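Home | Business | Energy | Features | Subscribe

Who pays when the wind farm changes hands

A change of owner at a turbine service firm leaves a plant operator with three questions and a thick contract

2023-03-30

14 comments | Share

When Grillesari bought the service arm of Makska in December, the announcement ran to four paragraphs. It named the buyer and the seller, said that staff would transfer on existing terms, and gave no price. It did not mention availability guarantees. For the owners of wind farms that Makska had agreed to keep running, the guarantees were the only part that mattered.

An availability guarantee is a promise about time. The service provider undertakes that a turbine will be ready to generate for a stated share of the hours in a year. If the share falls short, the provider pays. If it is exceeded, the owner usually pays a bonus, which is smaller. The arithmetic is simple and the definitions are long. A typical agreement spends one page on the formula and a great many more on which hours count.

Garnetby is a useful case because its contract was written before such agreements settled into a common form. The site has 236 turbines on a ridge and a broad plateau behind it, connected through a single substation. Its owner, a partnership managed by Crabtree, signed a full-service agreement with Makska when the machines came out of warranty. The agreement has 5 years left to run.

Sølve Hägglund manages the contract for Crabtree. He was previously a site engineer, and he reads the monthly reports in the order in which the data was gathered: alarm logs first, then work orders, then the summary. "The summary is an argument," he says. "The logs are what the argument is made from."

His first question after the sale was whether the guarantee had moved to the new owner at all. In a share sale it does so without further steps. The company that signed the contract still exists and still owes what it owed. Only the name of the shareholder has changed. In an asset sale the contract has to be transferred, and the other party normally has to agree. The Makska deal was a mixture. The operating company was sold as shares, but the parent guarantee that stood behind it was given by a part of Makska that Grillesari did not buy.

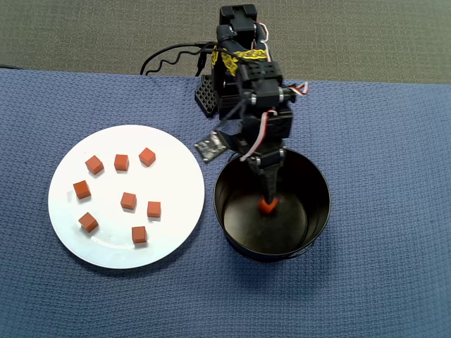
The effect is that Crabtree kept its contract and lost some of its comfort. The operating company is thinly capitalized, as such companies usually are. It leases its vans and cranes, rents its warehouse, and holds spare parts on terms that let the supplier take them back. If it owed a full year of damages on a site the size of Garnetby, it would look to its parent for the money. The old parent's guarantee stays in force for events before closing. For events after closing, the new parent was asked to provide one of its own.

Grillesari agreed to do so, with a lower cap. The old cap was set at a full year's service fee. The new one was offered at half. The buyer's reasoning was that the fleet had aged and that the price of the service had not been raised to reflect it. Crabtree's reply was that aging was the risk it had paid to pass on. Both positions are ordinary ones, and the contract supports each of them in different clauses.

The second question concerned parts. Gearboxes and main bearings are the expensive items in an older turbine, and the waiting time for either can decide whether a year meets its target. Makska had kept a pool of rebuilt gearboxes that it shared among several sites. The pool did not appear in the contract. It appeared in the tender papers, which the contract expressly says do not form part of the agreement.

Ragnvald Torvik, a consultant who advises lenders on operating wind assets, regards this as the most common gap in agreements of that age. The owner buys a result and assumes the means. While the same firm holds the contract, the assumption does no harm. Once the firm is sold, the new management looks at a warehouse full of idle gearboxes and sees cash that could be put to use elsewhere.

"A spare on the shelf has no return until the day it is needed," Torvik says. "Every new finance director finds the shelf within a year."

He advises owners to ask for a written list of strategic spares, with a location for each, and a right to inspect it. The list does not need to be long. It needs to cover the items whose absence would stop a turbine for more than a month. For most fleets that means gearboxes, generators, main bearings, a transformer and a set of blades. Owners who already have such a list should check whether the parts are held for their site alone or shared. A shared part is counted once by every site that relies on it.

The third question was about data, and it has turned out to be the slowest to settle. Each turbine at Garnetby records temperatures, pressures, vibration and power at short intervals. The contract gives Crabtree the right to "operational data" and leaves ownership of "diagnostic data" with the provider. Neither term is defined with much care. Under Makska the distinction was never tested, as the site team sent over whatever was requested. After the sale, requests began to go through a central office, and the office asked which clause they were made under.

Vibration readings are the point of dispute. They are taken from sensors on the drive train and used to predict bearing failure. Crabtree treats them as a record of how its own machines are running. Grillesari treats them as an input to its diagnostic software, and so as its own material. Without the readings, an owner cannot check whether a failure was foreseeable. Without that check, it cannot challenge a claim that the lost hours should be excluded.

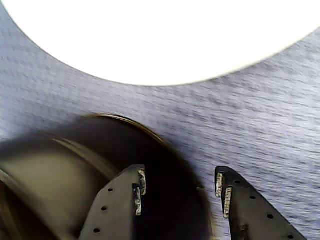 A pale disc on a gray, finely streaked surface.

Excluded hours are where most of the money sits. A turbine that is stopped for high wind, ice, a grid fault or an owner's instruction is normally treated as available. So is one stopped for scheduled maintenance, up to an annual allowance. In a poor year, a provider has good reason to look closely at every stop and ask whether it belongs in one of these groups. Hägglund went through the last full year before the sale and found 2,000 turbine hours that had been moved from one category to another after the month had closed. He does not suggest that the changes were improper. Most had a note attached. His complaint is that the notes were written by the party that gained from them.

The remedy he has proposed is procedural. Categories would be fixed when the monthly report is issued. Either side could ask for a change within a set period, with the log extract attached, and any change not agreed would go to an independent engineer. The cost would be split. Grillesari has accepted the principle and is still discussing the period.

Lenders have taken an interest as well. A wind farm financed with long-term debt is usually required to keep a service agreement with an acceptable provider, and the loan papers set out what acceptable means. Often it is a test of experience, expressed as a number of turbines under service or a number of years in the trade. A newly formed group may fail such a test on paper even when the same technicians are climbing the same towers. A waiver is normally granted, but it takes time and legal fees, and the lender may ask for something in return. In Torvik's experience that is most often a larger maintenance reserve.

He also points to termination rights. Many older agreements let the owner leave if the provider comes under the control of a competitor, with the word "competitor" defined as a rival turbine maker. Grillesari makes no turbines. It services them, and it also owns a minority share in a company that trades power in the same market where Crabtree sells. Whether that makes it a competitor under the Garnetby contract is doubtful. Crabtree took advice and decided not to press the point.

Leaving would have been awkward in any case. A site of that size needs a resident team, and the local pool of qualified technicians is small. A new provider would have had to hire largely from the old one. It would also have asked for a full inspection before giving any guarantee, and would have priced whatever it found. Taking maintenance in house was considered and set aside for similar reasons, though Crabtree has asked for a study of what it would cost to do so when the agreement ends.

The parties have settled on an interim arrangement. The cap on damages stays at the old level through the current contract year. The spares list has been drawn up and signed, with two gearboxes reserved for Garnetby alone. Vibration data is being supplied in summary form, without prejudice to either side's view of who owns it. The full readings are held by a third party and can be released if a failure leads to a claim.

Torvik expects the same three subjects to come up in other sales. Service businesses have been changing hands as turbine makers look for cash, and the contracts being sold were mostly written when no one expected the seller to leave. His standard advice to owners is to read the assignment clause, the guarantee and the definitions before the announcement comes, and to put any request for changes in writing within the notice period. At Garnetby that period was 30 days from closing. Crabtree's letter was sent on the ninth.

Share this feature | 14 comments | Back to Energy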